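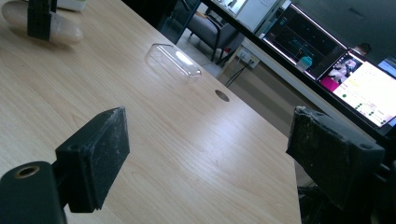 Karnness bias tape maker, 6 mm

I bought the Karnness for binding necklines on two cotton blouses. The body is stamped metal and the fold stays even as long as the strip is cut on a true 45-degree bias. Polyester slips – starch it first. Seams in the strip catch at the throat and need a pin to pull them through.

The Osei version has a wider slot for the pin, but its handle gets hot near the iron. I pressed 100 inches with each. The Karnness tape needed less re-pressing, so I kept that one.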